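Newsletter > August > Software Corner

Plokar learns which end is which

Hello again from the software side of the Bramthorpe lab! I promised last time that I'd stop going on about log formats, so this month you get grasp planning instead (with only a little about log formats, sorry).

If you missed the earlier items, Plokar is our grasp planner. It takes a guess at where an object is and which way it's lying, comes up with a pile of possible grasps, throws out the ones the arm can't reach, and ranks the rest. For boxes and balls it has been pretty decent for a while now. Bottles have been driving me up the wall. A bottle on its side looks almost the same to a lazy pose estimate whether the neck points at you or away from you, and our pose estimate was very lazy indeed. The position would be lovely and the heading would be off by half a turn, and then the planner would go happily ahead with a grasp meant for the other end.

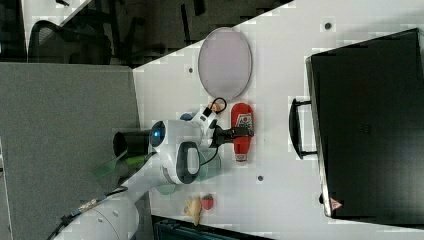 The arm down at the red bottle, toy strawberry and banana close by.

So I went back through the replays, all 648 of them, and tagged every bottle grasp where the heading had flipped. There were 42. That's fewer than I'd have guessed from the amount of grumbling I did! Nearly all of them had the same thing in common: the flip happened during the approach, after the first estimate had been perfectly fine. We were running a fresh estimate on every wrist camera update, and once the fingers came into view they covered up just enough of the bottle to tip the score the other way. The planner then swapped targets at the worst possible moment.

The fix is kind of boring, which makes me like it more. Plokar now keeps a running belief about the heading and it takes several updates in a row that disagree before it will change its mind. We also mask out our own fingers before scoring (yes, we should have done that from the start, and yes, I have the ticket from way back saying so). And the label finally gets a say. On a bottle like our ketchup one, with HEINZ printed across the wide part and a little 57 up at the neck, there's plenty to tell you which way the thing is lying, even when the label is upside down from where the wrist camera sits.
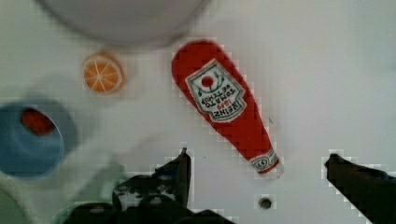

Malathi Naidu wrote back to my draft to say that she likes the masking but thinks the running belief is too stubborn. If someone really does turn the bottle around mid-approach, she'd want the arm to back off and look again, and she'd rather see a slow grasp than a confident wrong one. Fair point, and it's now issue 1642 if you'd like to pile on.

What I'm working on next is the replay viewer, Preson. Right now you have to open the side camera and the wrist camera as 2 separate windows and line up the clocks by hand, and I've lost whole afternoons to that. The new version will scrub both together and draw the heading estimate as a plain arrow on top, so you can see the very update where it goes wrong. There's a rough build on the lab share in the Lai folder. It crashes if you drag the slider too fast, so go easy on it, and please send me the log when it does!

Contact the newsletter desk | Copyright Bramthorpe lab newsletter | Back to top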